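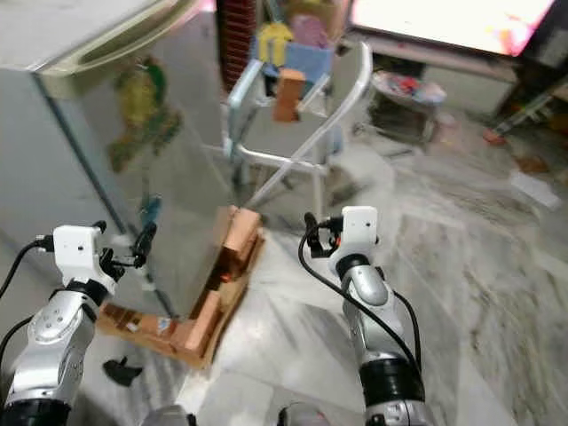 Sotetti Guitar Builders' Club, Electronics and Pickups Section

Minutes of the May meeting

Started at 7:12 p.m., the chair having gone back to the car for the key. Twelve members present, two apologies, one of them for last month.

Minutes of the previous meeting
Accepted with one correction. "Pot luck" should have read "pot, log taper." Three members had brought casseroles tonight on the strength of it. These were dealt with under Any Other Business.

Winding machine
The Stendeck winder is back from repair. The counter now works in both directions, including when you don't want it to. Anyone winding a bridge coil should reset it first and write the target on the tape, not on the bench. The bill was $57 and was approved after a discussion that lasted longer than the repair.

It was asked whether members could take the winder home over the summer. Left until June.

Wire order
We are down to one full spool of 42 gauge and a quantity of 43 that the librarian describes as "a nest." Marciniak will hold last year's price if we order by the end of the month. Agreed to order two spools of 42 and one of 43. A request for cloth-covered hookup wire in yellow was turned down on the grounds that we still have the yellow from the last request.

Blind listening test
The secretary reported on April's test, in which members compared the club's own bridge humbucker with a Tevar of similar output, same guitar, same amp, player behind a curtain. Of 27 answer sheets returned, 12 preferred ours. The remaining 15 were read out. One said "warmer," one said "colder," and one had been filled in for the tuner check.

The member who wound our pickup asked that the test be repeated with a better curtain. It was pointed out that the curtain has no output. Motion to repeat in the fall carried, 7 to 4, with one abstention from the curtain's owner.

Wax potting
The double boiler is for wax. It has been used for chocolate. Whoever did it is asked to buy the section a new one and to see a doctor if symptoms develop. Potting sessions will go on as before, two coils at a time, thermometer in, lid off.

Swap table
Raised about enough to cover coffee. Still unclaimed: a set of chrome covers with the wrong pole spacing, half a tremolo, and a neck that was straight when it was put on the table.

Any other business
Casseroles eaten. The tuna was praised.
A member wished it recorded that he had said all along the hum was a ground loop. Recorded.
Whoever borrowed the long-reach socket for output jacks, please bring it back.

Next meeting in June, usual time. Bring your own solder.

Closed at 9:05 p.m.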